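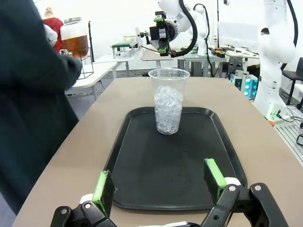

*Clear cup, crushed ice, black tray.*

# Morar iced drinks notes

Everything we know about serving cold drinks to a big room, kept in one folder so that the next crew doesn't have to start from a blank page. I love this stuff! A tall cup of ice on a tray is one of the nicest things you can hand a person in warm weather, and there's a surprising amount to get right before it reaches them.

The notes began in August as a single text file that Candela Cifuentes and I passed back and forth. Riku Tanabe turned the pile into proper tables, and Fotis Galanis added the tea recipes (try the smoky one, it's wonderful).

Last updated: Oct 23, 2021

## What's in the folder

| File | Contents |
|---|---|
| `servings.csv` | 908 rows, one per drink served |
| `recipes.md` | teas, lemonades, two syrups |
| `setup.md` | table layouts for small and large rooms |
| `ice.md` | crushed, cubed, cracked, and how each one behaves |

Of the 908 rows, 579 are iced tea. The rest are lemonade, plain water and a mint thing that Nicanor Benítez keeps improving.

## Columns in `servings.csv`

- `drink`: short name, lowercase, matches a heading in `recipes.md`
- `ice_type`: `crushed`, `cubed`, `cracked` or `none`
- `ice_level`: how far up the cup the ice goes before pouring, in thirds (`1`, `2`, `3`)
- `cup_ml`: 200 or 400
- `tray`: `y` if it went out on a tray, `n` if it was handed over directly
- `note`: free text, often blank, sometimes delightful

`ice_level` is always written down before the drink goes in. A few early rows were filled in afterward from memory, and those have `late` in the note column.

## Our usual setup

Ice first, to two thirds, then tea. We like crushed ice for tea in tall clear cups: it chills fast and looks great with the color coming up through it. Cubes are better for lemonade, where you want the drink to stay strong until the last sip.

Keep the big glass dispenser on its own side table. People crowd around it, and the tray table stays much calmer when the two are apart. If your dispenser sits in a wire stand, check that a cup fits under the tap before you fill the thing. (Candela and I both learned this with a full one.)

Trays should have a raised rim. Wipe them between rounds and carry a second towel, which you'll want sooner than you think. Dark trays show every drop, so you know when it's time.

## Known gaps

- No hot drinks at all. Casimiro Cordero has promised a winter file.
- `cup_ml` is missing for the Segura rows; we used whatever cups the hall had.
- The syrup amounts in `recipes.md` are for one full dispenser and haven't been scaled down yet.

## Adding your own

Please do! Put new rows at the bottom of `servings.csv`, keep the column order, and add a heading to `recipes.md` if the drink is new. Spelling fixes are welcome too. Send files to Riku, who merges them on quiet evenings and will write back with questions if an ice level looks odd.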